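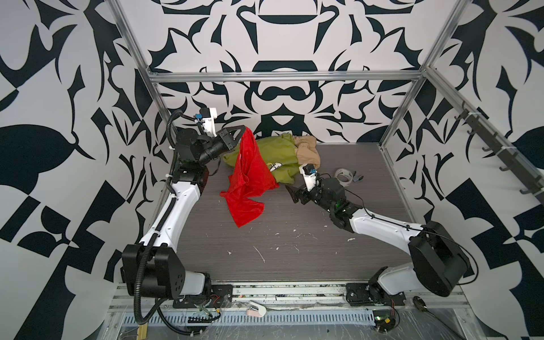 Mirror-image pattern in black and white.

Are Faces Better When Both Sides Match?

You may have heard that people like faces that are the same on the left and the right. Some books say it as if it were a law. Should you believe it? Let's poke at it first.

When one half of a shape is a flipped copy of the other half, we say it has mirror symmetry. Butterflies have it, more or less. Look closely at a real one and you will often find a spot that is bigger on one wing. Leaves are worse. Fold one down the middle and see how badly the edges line up.

Now try your own face. Hold a small mirror upright along the nose in a school photo. You get a person made of two left halves. Most kids say it looks like a cousin, and a slightly creepy one.

So what about the law? Suppose a website says it asked 1,009 people and most picked the matching face. Ask who those people were. Ask what the other face looked like. If it was blurry or frowning, the test was not fair.

Try it with 12 friends. Draw two masks, one matching and one a bit crooked, and don't tell anyone which you like. If seven pick the matching one, is that proof? Flip a coin 12 times before you answer.

Prernia Kids' Pages | Questions? Write to Valdir Evangelista | © Prernia | Back to top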